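Notes from the Lunholm visit, Tue 16 June
Module handout 6, Working with Robots

For those of you who missed the minibus (and those who slept on it), I've written up the open day at Lunholm while it's still fresh. Read this before the seminar and bring questions, please, even silly ones!

We were split into two groups. Mine started in the packing room, where Štefánia Malý ran the demonstration. I'd half expected a big arm behind a cage. We got a wooden table, a pile of mailing bags and a person doing the job by hand, and I thought it was the best part of the day. Her team wants a robot to handle soft packages, and they begin by recording people doing it, with the view from the head and trackers on both wrists.

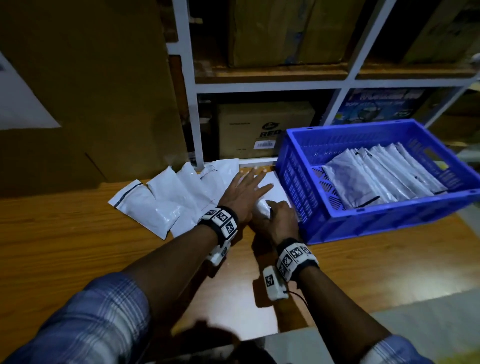
Vojtěch Slanina

Look at the left hand first. It's spread flat on the white mailer, pressing down, while the right hand grips something small and white at the near edge. We do this sort of thing all day without thinking: one hand holds the job still and the other does the fiddly bit. For a robot those are two separate jobs that have to agree with each other, and we'll spend most of week 8 on why that's hard.

Then the wristbands. The black and white squares are fiducial markers (we met these in handout 2, so go back if the word means nothing to you). A camera can find a printed pattern like that and work out where it is and which way it's tilted, so you get the path of the wrist as well as the picture. Somebody in our group asked what happens when a sleeve slides over a marker. Štefánia said you lose it for a bit, and they spend a lot of time on sleeves.

The mailers themselves are worth a thought. Some are lying in a loose fan on the table and more are packed upright in the blue crate. They're shiny, they overlap, and polythene bends however it likes. Where does one bag stop and the next one start? I had to squint, and I've been opening post for years.

We went on to the Bruralia stand after lunch, which was mostly slides, so I'll skip it. The coffee was dreadful, by the way.

For the seminar: pick a small two-handed job at home, such as peeling tape off a parcel, and write down what each hand is doing, half a page at most. Then tell me which hand you'd give to the robot first.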